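Turum home chores pack, seven weeks in
Reviewed by Skye Strachan
Filed under: Software, Robot arms, Small shops

Short version if you're on your phone: good software, fair price, will not load your dishwasher. Buy it if you already own an arm or are about to. Skip it if you want a machine to clear up after dinner.

Longer version. I do fit-out and repair for a company in Baltcombe that leases kitchens to short-stay flats. Every changeover somebody goes in and clears a counter. Mugs, fruit, half a bottle of something, whatever the last people left. It's dull work, it's never the same twice, and we can't get enough people to do it. So the boss reads an article and asks me if a robot can do it yet. I said no. He said find out properly. Hence this.

What you get

Turum is a simulator. You build a room, drop an arm in, fill a counter with stuff and let a control policy have a go at the job. The home chores pack adds kitchens, objects and a set of ready-made tasks — put the fruit in the bowl, clear the plates to one side, stand the fallen thing up, that kind of thing. 2000 for a one-year seat with the pack included. No hardware. Sold to me through Mudbridge, who also do the support.

You need a decent graphics card. My old laptop opened it, drew one cupboard and went away to think about it. Borrowed a desktop from accounts after that.

Install was an evening. Would of been an hour but the license file wants to live in one exact folder and the instructions name a different one. Mudbridge fixed that by email same afternoon, so points for them. The guide is still wrong, last I looked.

Setting up a job

Easier than I expected. You pick a room, pick an arm, pick a clutter level from tidy to awful. Then a task in plain words from a list. Then how many times to run it. Each run reshuffles the objects, so you aren't watching it do the same lucky move over and over.

You can write your own tasks too. I did a "wipe-down ready" one, where everything on the counter has to end up against the back wall or on the plate. Took me most of a morning. The task editor is the weakest bit of the whole thing. Undo only goes back one step. One! And if you rename an object while a task is open, the task quietly forgets it exists, and you get a lovely high score because the arm no longer has to move it. Lost half a day to that. Check your object list before you believe any number.

How real is the mess

Better than the demos you see, where it's one block on one white table. Turum's awful setting is properly awful. Glass, fruit, crockery, tools that have no business in a kitchen. A hammer or something like it lying next to where you eat. Well, I've found worse in a rental.

It also gets the spacing right, and spacing is what kills these things. Tall bottle at the front, flat stuff flat on the stone right beside it, thin sticks lying half behind it. A person doesn't notice any of that as hard. You lift the bottle out of the way with one hand while you're talking to someone. The arm has one hand and no idea that the bottle is in the way until it's planned a path through it.

Physics is okay. Rigid things behave. Bottles tip and roll like bottles. Soft things don't — anything bag-like acts like a block with a picture of a bag on it. If your chores include cloths, bin liners or bread in a wrapper, the scores for those mean very little. The vendor page says soft objects are "in progress" and has said so since April.

Liquids are for show. There's a soap dispenser with pink liquid in it and the liquid comes along for the ride, no sloshing, no extra wobble in the weight. Fine for picking up. Useless if the job is pouring.

Running it

I left the clearing task going over several nights with the reach-and-grab policy that ships with the pack. No training of my own, no tweaks past the first week. 2092 runs in the end. Clutter on awful, kitchen set to stone counter, arm on its own stand out front.

43 percent finished. Finished means everything where it should be and nothing on the floor.

Now you could read that two ways. A few years ago I'd have laughed at you for suggesting it could do that at all, with stuff it hadn't been shown. But think about it as a hire. Somebody who clears the counter fewer than half the times you send them in. You'd have a chat with that person.

And finished is generous. The score doesn't care how long it took. Doesn't care if the plate got nudged halfway along the counter first. I sat with a coffee and watched a batch at normal speed and it's slow, slow, slow. Reach, stop, open the fingers, think, come down, come back up a bit, think again. Plates are the worst of the lot. Two fingers want something to close on and a plate lying flat doesn't offer much. It hangs over the edge with its fingers spread and you find yourself leaning in your chair to help.

Apples and tomatoes, no bother. Round, stand-alone, nice to grab. Bottles good when upright, iffy when anything's close beside the neck. Flat cards on a flat counter — forget it. I never got a number for cards worth writing down. A person slides a card to the edge and pinches it. The stock policy doesn't know sliding is allowed.
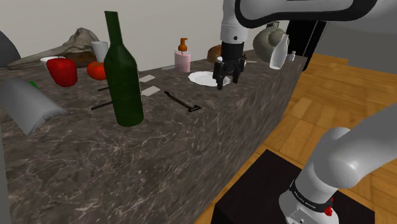

Where it stops and where the real kitchen starts

Three things I'd want anyone to know before they show the boss a video off this.

Reach. In the sim you plonk the arm wherever suits. On its own stand in front of the counter it can get across to the wall, great. In a real flat that stand is exactly where a person has to walk, and the counter has a cupboard over it at head height. I put wall units in and the finish rate dropped through the floor, mostly the arm bonking its own elbow. The pack has no wall units by default. I'd call that an oversight if I were polite.

Seeing. Clear things. Glass with nothing in it, the see-through top half of a pump bottle, thin plastic lying flat. The sim can hand the policy perfect positions for everything, and the default settings do just that. There's a tick box to make it work from camera pictures only. Tick it. My finish rate above is with it ticked. I did a small batch without and it looked far rosier, and I'd bet that's the version in the brochures.

Deciding. No task I could write covers "is this rubbish". Half an onion, a card from a takeaway, somebody's earring. A changeover is mostly those little calls. The arm moves what it's told to move. Somebody still has to walk in and do the telling, and by then they're stood next to the counter with two working hands.

Shop floor is another story

Tried it the other way round too. We've a bench back at base where cupboard handles and hinges get sorted into trays. Same parts, same trays, same light. Built a rough version in Turum in a day, ran the same stock policy, and it was dull to watch, in a good way. Part, tray, part, tray. It fumbled hinges that landed open but I can fix that with a chute.

That's where I'd spend the money. Trevaskis, the joinery lot on our estate, already have an arm doing offcuts and when I showed them my bench numbers they weren't suprised at all. Their line was keep it bolted down and keep it bored.

Price and support

2000 for the year is fair if it stops you buying the wrong arm. Steep if you only want to satisfy a curious boss. There's no monthly option, I asked twice. Renewal is same price, they say. Get that in writing.

Mudbridge support is quick on license stuff and slow on anything about tasks. My question about the rename bug got a "passed on to the team" and that's where it sits. Forum is small but the people on it know what they're doing. One of them sent me a wall unit model for nothing. Cheers, whoever you are.

Good

Clutter that looks like real people left it
Reshuffles each run, so the score means something
Runs overnight without babysitting, never crashed once it was going
Arm list is decent, stands and mounts are adjustable

Bad

Task editor. One undo. Rename bug
Soft things are not soft
Default settings flatter the robot
No wall units, in a kitchen pack

Who's it for

People choosing an arm for a fixed bench, yes. Teachers, yes if they've the computers. Anyone training their own policies will get more out of it than I did, and will probably tell me my 43 is down to me using the stock one. Could be.

Anyone hoping to have a flat kitchen cleared by machine this year — no. Told the boss that. He asked about next year. I've put in for the bench arm and kept the changeover crew's hours as they are.

Score: 7 out of 10. Would be an eight with a proper undo.

Update: version with the fixed folder instructions is out. Rename bug still there, checked this morning.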